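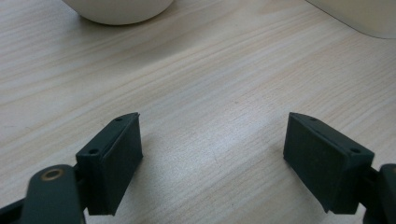
The story editor on *Sosstead* works from a log, and the log is the first thing she opens when asked how an episode of the dating series gets built. It is a spreadsheet. Each row holds a time of day, a location in the house, the names of whoever was talking and a one-line summary of what was said. "People expect a script or a corkboard," she said. "We have rows. If a conversation isn't in the log, I can't use it, because I won't find it."

She asked not to be named, as the production company, Ballus, has not cleared crew to speak ahead of the new season. She has worked on the show since its second season and moved up to lead story editor before the most recent one.

The season that ended in February was shot over 88 days. A crew of loggers works in overlapping shifts while the cast is awake, typing summaries against timecode. At the end of each shift the rows are merged and tagged by storyline. A tag can be a couple, a dispute or an object; one season had a tag for a missing suitcase that ran through half the episodes.

"The tag is provisional," she said. "On day five you think a certain argument is the season. By day forty it has gone away, and the thing you tagged as kitchen chatter is what everybody is fighting over. So we retag. I would say retagging is most of my job during the shoot."

Editing starts before shooting finishes. Two edit teams work on alternate episodes, one taking the odd numbers and the other the even. Each team produces an assembly, which in her usage means every usable moment in a storyline, placed in the order it happened, with no music and no interviews. An assembly for an episode that will air at under an hour can run past four.

The interviews, in which cast members sit alone and talk about events in the past tense, are recorded separately. Viewers tend to suspect them the most, and she was specific about how they are handled. A producer prepares questions from the log. The cast member is asked to include the question in the answer, so that the producer's voice can be removed. Wardrobe and hair are matched to an earlier session so that answers recorded weeks apart can sit in the same episode.

"That is a continuity measure," she said. "It also means that when someone online says two lines were recorded on different days, they may well be right. The rule we have is that the answer has to be about the event it is placed against. If she's talking about the dinner, it goes with the dinner."

She was asked whether the rule is always kept. "It's kept in my episodes. There is a check. The assistant editor lists each interview line with its source question, and the list goes up with the rough cut. If a line has drifted, it gets pulled or it gets a new line recorded."

The audio side has its own constraints. Cast members wear body microphones, and the house has fixed microphones in the ceilings. When a body microphone fails or is covered by clothing, the ceiling track is usually intelligible but thin, and the show subtitles it. Her team tries to avoid more than a few subtitled exchanges in a row. Whispering is subtitled as a matter of course.

The subject of departures came up because of Tedesco, the companion series, which lost a long-standing cast member between seasons. Fans noticed that she had fewer scenes in the final episodes and concluded that the decision had been made early. The story editor did not work on those episodes but considered the reading plausible and unproven. "Screen time goes down for a lot of reasons. A person can be present for everything and have nothing happen to them. You can't cut to someone who is eating."

When a departure is known before the edit is locked, she said, the usual practice is to leave the early episodes alone and revisit the last two. A closing scene is looked for in existing material first. New material is shot only if the cast member agrees and the schedule allows it.

Reunion episodes are handled by a separate unit. They are recorded in a single long day, and the story team supplies clips on request. Her contribution to the last one was a reel of 100 clips, sorted by cast member, of which the host used nine.

The next season moves to Zeno, the network's streaming service, and drops the fixed running time. She expects this to change the assemblies less than the final cuts. Episodes will be allowed to end when a storyline reaches a stopping point, and recaps after each commercial break will go. She estimated that recaps take up four minutes of a broadcast hour.

"I have wanted those minutes back for years," she said. "Now I have to fill them, so I've asked for another logger."

Casting for the new season is finished. The cast has not been announced.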